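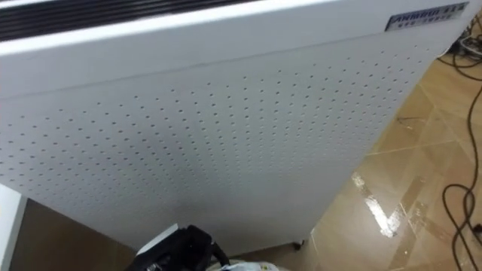

I finally cleaned the air purifier in the back room at Esbridge, and I want to write down what worked before I forget it. It is a big unit that came with the lease, and as far as I know it had not been gone over properly since we moved in. I vacuum the room regularly, but I had been treating the purifier like part of the wall. The front is white and covered in rows of small round holes, and up top there is a dark vent grille made of slats. Both of those are good at holding dust. The smooth band between them only needs a cloth.

I started with the grille. Unplug the thing first. I used the vacuum with the soft brush head, going along the slats and not across them. Going across pushes the dust down between them, and then you need a dry paintbrush to get it back out. I know this from the old heater. After the vacuum I went over each slat with a barely damp microfiber cloth wrapped around a butter knife. That part was slow but the result was good.

The perforated panel took longer. My first try was a wet cloth, which was a mistake. It dragged the dust to the rims of the holes and left a gray ring around a lot of them. Ilse Verstraete, who used to clean dental offices, told me to use a dry nail brush in small circles with the vacuum hose held right next to it, and only wipe once nothing more comes off. I did the upper half that way before lunch and the lower half after. Then I wiped it down with warm water and a few drops of dish soap, and dried it with a towel so nothing ran through to the inside.

The filter is a separate subject. I ordered one from Proltier for 67 dollars, and it took most of July to show up. The old one was darker than I expected on the intake side and close to clean on the other, so I suppose it was doing its job. If you are buying one, measure the old filter first. I went by the number on the paperwork, and the first one they sent was too tall by the width of a finger. They exchanged it without any trouble, but I had to pay the return postage.

The casters were the part I had ignored the longest. Hair and thread wind around the axle until the wheel stops turning and just slides. I cut the worst of it with a seam ripper and pulled the rest out with tweezers. The unit rolls now with one hand. Before, I had to lean into it, and I was always worried about the floor tile. The glossy kind shows every scratch.

Getting the purifier to roll again meant I could finally think about where it should go. It needs space in front of the panel and it needs to be near an outlet. It also makes a fair amount of noise on the high setting, so I did not want it right behind a chair. I tried it by the window first, but the curtain kept getting pulled toward it. I tried the corner by the shelves, and Tekle Negash pointed out that it blocked the bottom drawer. In the end it went back next to the white table, a little farther forward than it used to stand.

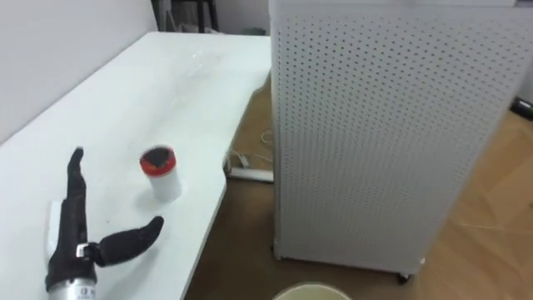 The cords are what I still don't like. The power strip is on the floor under the table, and the thin white cables go back from it to the wall in a tangle. I have a cable tray from Dindwood that is supposed to screw to the underside of a table, but the screws that came with it are too long for this top and would come through. Shorter ones are on the list. Until then I am just keeping the strip pushed back far enough that feet don't find it.

The table itself is easy to live with but shows everything. Cups leave rings, hands leave smudges, and with a light overhead you see all of it from the door. I wipe it with the same dish soap mix I used on the panel. I have tried the glass spray too, and it leaves streaks on this surface — less if you use paper towels, but still some. Shabnam Jafri swears by plain vinegar and water. I will try that next, although I don't love the smell in a closed room.

My plan from here is to run the purifier on low for 24 hours after any big cleaning, and to brush the front every 4 weeks. I wrote the filter date on masking tape and stuck it inside the door of the supply closet. I still have to find somewhere to take the old filter. The transfer station did not want it last time, so I will call them before I drive over there again.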